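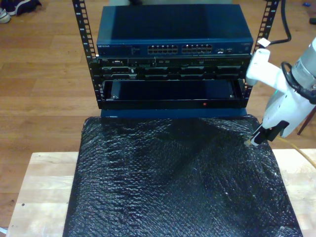 Taming the Cords: Tips for a Tidier Home Office and Workshop

If your place is anything like ours, there's a drawer somewhere that won't quite close, and it won't close on account of the cords. Phone chargers, the lead for a camera you gave away years ago, three or four of those skinny grey telephone wires that came with every modem since the dawn of time. I spent a good chunk of last December going through ours (it was too hot to do anything outside, and the cricket was on in the background) and I picked up a few habits along the way that have stuck, so I thought I'd write them down.

Start by tipping the lot out onto an old bedsheet. A sheet is better than the table, as you can gather up the corners and shove the whole mess in the spare room when it's time for tea. Pull out the power leads first, then the computer ones, then anything you can't name. Give the mystery pile a home in a shoebox with the month written on the lid. If you haven't gone looking in it by the same month next year, off it goes to e-waste. Most council tips will take cords, but ring first, ours only accepts them at the far gate.

Bread bag tags make lovely labels. Write on them with a laundry marker and clip them over the lead right beside the plug, where you'll see them when you're on your hands and knees under the desk with a torch in your teeth. Masking tape works too but goes gummy over summer. I label both ends now, after the afternoon I turned off the freezer thinking it was the radio.

For coiling, follow the curve the cord already wants to take. You'll feel it if you let it run through your fingers. Winding tightly around your elbow looks very handy but it puts a twist in every loop, and in a long extension lead that twist comes back to haunt you. My garden lead is 15 metres and I do it in big lazy loops the size of a dinner plate, then hang it on a wide hook. Skinny nails put a kink in.

Hook-and-loop strips beat plastic cable ties for anything you might want to move again. I buy mine on the roll from Lollside, cut them to length with the kitchen scissors, and keep the offcuts in a jar for holding up tomato plants. If you do use plastic ties, snip the tail flush. A tail cut on an angle is as sharp as a thistle and you will find it with the back of your hand!

Dust is the other thing. Anything that stays switched on all day seems to draw it in, and the fluffy grey sort around the vents wants shifting every couple of months. Turn the gear off at the wall, wait a bit, then go over it with a clean, dry paintbrush (a soft one, about 5 centimetres wide) and hold the vacuum nozzle nearby to catch what comes loose. No sprays and no damp cloth near the sockets, please. Dry cotton buds are good for corners.

Try to keep equipment up off the carpet, too. A wire shelf or an upturned dish rack lets the air get underneath. My router lived on a Mesaseo dish rack for ages and was perfectly happy there, though I did have to buy another one for the dishes.

Power boards deserve a look while you're down there. Any browning on the plastic, any wobble in the socket, or any smell, and it goes in the bin. Never plug one board into another, and keep heaters and kettles on the wall. If you don't have enough points, get a sparky in to add one.

Last of all, tape a little map inside the cupboard door showing what plugs in where. Mine's in pencil, on the back of a calendar page, and it's been rubbed out that many times you can nearly see through it.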